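Last updated: April

Wanted: people who write (or want to write) letters by hand

Hi! I'm Mandla Jacobs and I'm looking for people to join the spring and summer round of the Rastness Letter Exchange. If you've got a pen, a table and an hour to spare every couple of weeks, please keep reading.

The idea is simple. I match you with a stranger, and the two of you write to each other on paper for 3 months. No email, no texting on the side, no looking each other up halfway through. At the end you can keep going, stop, or ask me for someone new. I've been writing to the same person in Loureiro since the very first round and I still get a little jumpy when the mail comes.

You don't have to be a good writer. I mean it! Some of the best letters I've ever gotten were about a broken dishwasher, or a bus driver who sings, or what was growing in a ditch. Spelling doesn't matter. Handwriting matters a bit – your partner has to be able to read it – but printing in block capitals is fine, and so is a typewriter if you own one and your neighbors are patient.
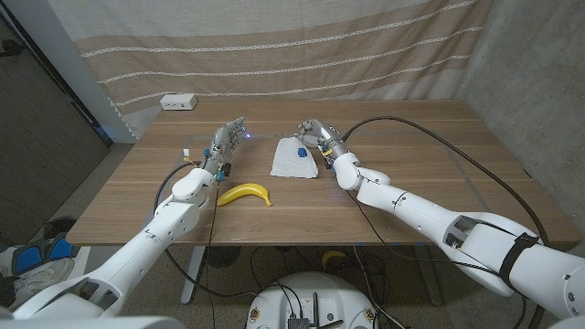 I should say something about time, which is what people ask me about most. Plan on a letter every two weeks. A page is plenty. If you're going to be away or swamped, tell your partner in your next letter and send me a quick note too, so I'm not worrying about you both. Life happens and I won't chase you over one late envelope. What I can't have is people signing up and never mailing anything, and that did happen last year to 3 people who had been really looking forward to it.

Who I'm hoping to hear from:

Anyone 18 or over who can receive mail at a steady address until the end of the round.
Night shift workers. You write wonderful letters and I never have enough of you.
People who speak something besides English at home and would like to write in it. Tell me which language and I'll do my best.
Folks who moved to Rastness or Lorkar recently and don't know many people yet.

It's free. You buy your own stamps, but if that's a problem just check the box on the form and I'll mail you a starter pack with stamps, envelopes and a pad of lined paper. We had 131 people in the last round and I'd love to get a few more this time (my kitchen can take it, I think). 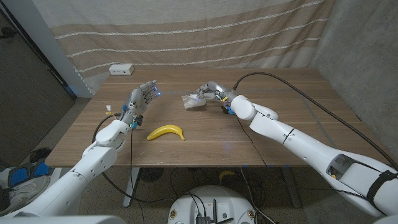
Mandla, I signed up to practice my English and by the second letter I was asking a total stranger how to fix a pie crust, so please tell the new people that it goes off topic very fast and they should let it. That note came in from a writer in last year's round, and I promised I'd pass it along. The pie crust is much better now, by the way.

A few words on privacy. Your partner gets your first name and your mailing address, and that's all they get from me. If you'd rather not share your address, letters can go through our mailbox in Rastness and I'll forward them. It adds a few days. Please don't send cash or anything valuable, and if a letter ever makes you uncomfortable, call me and we'll sort it out that same day.
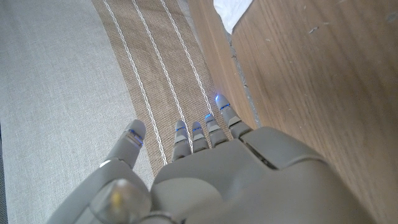

A hand with the fingers close together and the thumb held apart.

I'm also looking for one helper, and this part is paid! It's a small job: $900 for the whole round, mostly in the first month. You'd sort sign-up forms, help me make the matches, pack the starter packs and take the forwarded mail to the post office. You need to be able to get to Rastness, lift a box of paper and keep other people's addresses to yourself. Mornings from 9:30 suit me best, though I can move things for the right person. Experience is nice – curiosity about other people is nicer.
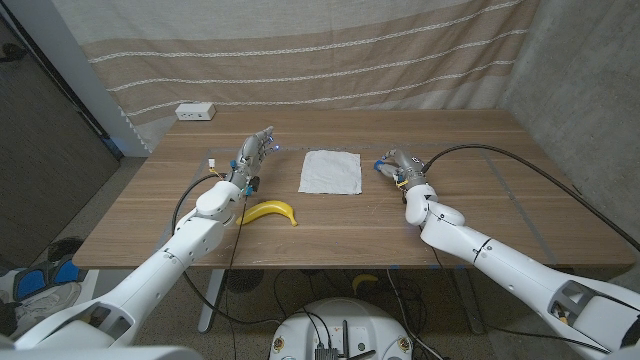
Two hands over a light brown wooden table.

To join as a writer, send me your name, your address, a few lines about yourself and one thing you could happily talk about for an hour. For the helper job, send the same plus a short letter telling me about the last piece of mail you were glad to get. Handwritten, please! Forms are at the front desk of the Rastness library, or ask me and I'll mail you one. Sign-ups close at the end of April and matches go out in May.

Related items
What to write when you have nothing to say
Choosing paper that doesn't bleed
Pluteck pen swap: bring one, take one
Letters from the Lorkar round

Contact: Mandla Jacobs, Rastness Letter Exchange | Copyright Rastness Letter Exchange | Back to top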